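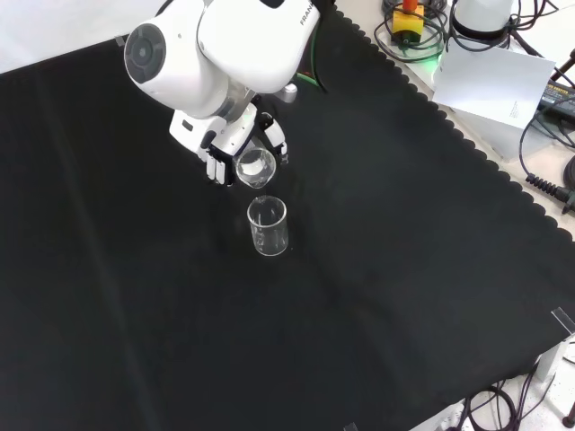 Robot hand learns to pour by watching the level, one small tilt at a time

Jun 14, 2019

Pouring water from one beaker into another is something most of us manage half asleep. For a robot hand with several fingers it is a horrible job. The glass is slippery and see-through, the liquid moves about, and by the time the machine has noticed that too much is coming out, it is already on the table. So there was a good deal of cheering at the Dradstead lab this spring when a method called Funalora began filling beakers to the line, over and over again, with hardly a drop lost!

The work comes from a small group led by Dorian Millet, who has spent most of his working life on hands and gripping. His team has now put out a report on the method, along with the full record of the pours used to train it: 3,797 of them, good and bad, all free to download.

What makes Funalora different is the way it splits the job up. Earlier attempts at the lab treated a pour as a single smooth movement, learnt from start to finish. A person guided the arm through the motion, the arm copied it, and if the beaker happened to be a bit fuller than last time, the whole thing went wrong. The new method cuts the pour into very short steps. At each one the system guesses how much liquid will leave the glass if the wrist turns a little further, compares that with how much is still wanted, and picks the next turn to match. Then it looks again and makes a fresh guess.

"We stopped asking it to know the whole pour in advance," says Millet. "It only has to be right about the next little bit, and then the bit after that. When I first saw it slow down by itself near the line I got up and fetched everyone from the corridor."

That slowing down is lovely to watch on the lab's videos. The hand tips the beaker fairly briskly to begin with, eases off as the level climbs, and then rocks the glass back with a small flick at the end. Millet says the flick was not put in by hand. It came out of the training, and it cuts down the dribble that likes to run along the outside of the glass. Anybody who has fought with a bad teapot will see the appeal.

The fingers matter as well. A simple two-sided gripper can hold a beaker perfectly firmly, but it holds it in one way only, and the wrist has to do all the work. With jointed fingers wrapped round the glass, the hand can shift its hold slightly in the middle of a pour and keep the lip of the beaker where it should be. The group trained the grip separately, using a practice stage they call Plimska, in which the hand picks up, tips and puts down empty glassware until it stops letting things slide. Only after that is any liquid brought in.

The results are the exciting part. The team ran 556 test pours with glassware and fill levels the system had not met in training. They counted a pour as good if the level ended up within two millilitres of the target and nothing landed on the cloth. Under the old copy-the-person method, fewer than half of the pours passed. With Funalora, more than nine in ten did, and most of the failures were near misses on the level, with no spill at all.

It also needed far less practice than the group had feared. The first 3,000 pours were made with water, and the rest with thicker liquids such as sugar syrup and cooking oil. When the team went back and trained a fresh copy using only a small slice of the water pours, it was already doing a decent job. For a new liquid, 30 extra pours were enough to bring it up to scratch. That could make a real difference to smaller labs, where having somebody stand by a robot for weeks on end, refilling and wiping up, is out of the question.

There are things it cannot do yet, and the report is refreshingly open about them. Very full beakers are still a problem, as the first turn of the wrist is sometimes too much. Foamy liquids confuse the part of the system that judges the level. Everything so far has been done with the receiving beaker standing still, upright and in a known spot, and the arm is slow. A careful pour can take three or four times as long as it would for a person. Millet's group reckons the speed can be improved quite a lot by letting the first, easy part of each pour run faster, and work on that started in April.

The obvious use is in chemistry and biology labs, where plenty of pouring is dull, and some of it is unpleasant to stand near. Machines that move liquids about already exist, of course, but they tend to rely on their own pumps and special containers. A hand that can pick up whatever ordinary glass is on the bench and pour from it would fit in with the way people already work. Guillot, a maker of laboratory glassware, has offered the group a mixed set of flasks, jugs and measuring cylinders for the next round of tests, and Millet is particularly keen to get going on the narrow-necked flasks, which glug.

"Glugging is wonderful," he says. "Nothing comes out, then too much comes out, then nothing again. If our little steps can cope with that, I'll be very happy indeed."

The training records can be had from the Dradstead lab's web page, together with the code and a set of notes on setting up the arm and hand. The group would especially like to hear from anyone who tries the method with a different hand, and says that logs from failed pours are every bit as welcome as the good ones. An open afternoon with live pouring is being planned for later in the year, and visitors will be able to choose the fill line themselves.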